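Tunura Kitchen Episodes

Data card, maintained by Inês Amaral for the Maltbridge student robotics club

Our first proper dataset, and we're thrilled with it! Tunura holds 1,257 simulated episodes of a Franka arm at a kitchen counter. Members started recording in April, and every colour and layout setting is saved with its episode.

Cup and cutlery on the marble counter:

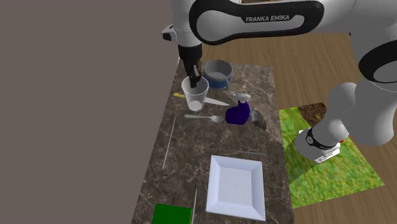
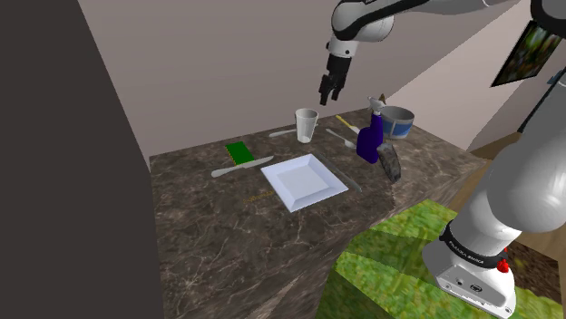 Please split by layout, never by episode. We keep 500 episodes for testing. Licence details are in the club folder.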